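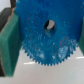 3.2 Gear handling at the shared workshop

The second set of trials was carried out at Gritham, a members' workshop in Wernisside, where one bench had been given over to the arm since March. The arm was built from a Langlois kit with a replacement wrist and a two-finger gripper designed by the second author. Control ran on a desktop computer under the bench, using the Skimo motion library with the default settings except where stated.

The task was to pick up a plastic gear lying near the middle of the work surface, lift it by 40 mm, and lower it on to a peg. Gears are awkward parts for a home-built gripper. The rim gives only narrow contact, and fine teeth can catch on the finger face during closing, which turns the part a little before the grip is complete. In the first trials this turning was the main cause of missed placements. We reduced it by slowing the last part of the closing movement and by letting the wrist float sideways until both fingers had touched.

Figure 4. Blue gear between the two green fingers, as seen by the wrist camera. The row of small teeth shows clearly against the pale surface, and the bore is visible near the centre.

The wrist camera supplied the only position estimate. We first tried to find the gear from its outline, but the upper part of the rim often lay outside the view once the gripper was close. The lower arc of teeth was usually still visible, as in Figure 4, so the final version fitted a circle to that arc and used the bore as a check. Glare was a persistent problem. Bright patches on the plastic and streaks on the white surface were sometimes taken for edges, and a brightness limit was added to remove them. The small red specks on the gear had no measurable effect on the fit and were left in the images.

Each attempt was stopped after 2000 control steps if the gear had not been placed. Jacqueline Charpentier reset the part by hand between attempts, turning it to a new angle each time. Anatole Vasseur labelled 500 images for tuning the circle fit, and a further 1000 were kept back for testing. Labels were drawn on the tooth tips, as the roots were too soft to mark reliably at this resolution.

Finger wear was not studied. The fingers were changed once, after a crack appeared at a screw hole, and the closing force was then set again before trials resumed. Results for both sets of fingers are given separately in Section 4.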